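1/ Tickets for the Broswood fight night go on sale Saturday at 9 am. A few people have asked how it works this year, so I'll put it all in one thread.

2/ Main event is Lau v Restetti, 10 rounds at super bantamweight. It was meant to be in June at the old showgrounds pavilion. Same card, new venue – the Gramance Centre, on the river side of Broswood.

3/ Ringside is sold by the table only. Floor seats are $60. The upper tier is $20 and unreserved, so get in early if you want to sit with your mates. 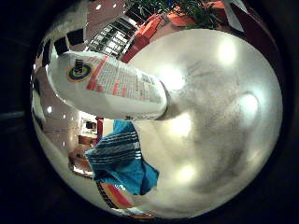 4/ Limit of 4 tickets per person. If you bought for the June date your ticket is still good, but you need to swap the barcode through your account before the night. The old one won't scan at the door.

5/ Refunds for the June date close when the new tickets go on sale. After that you can only transfer them to someone else. The form is under "My bookings", right down the bottom.

6/ Doors are at 5 pm and the first amateur bout is at 5.30. There are 2 title fights on the card. The women's state flyweight belt is on before the main event, and I'd expect Lau and Restetti to walk out closer to 10 than the advertised 9.30.

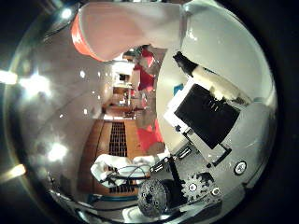 On the fight itself, I've got Lau on points. Restetti hits harder but fades after the sixth, and Lau has a good jab and doesn't get drawn into swapping punches. If it ends early it'll be Restetti's night – probably a body shot.

7/ Parking at the Gramance is limited and the overflow paddock is shut this year. The train is a ten-minute walk away. Last one back to the city leaves at 11.40.

8/ No stream has been announced. I'll add it to this thread if one is.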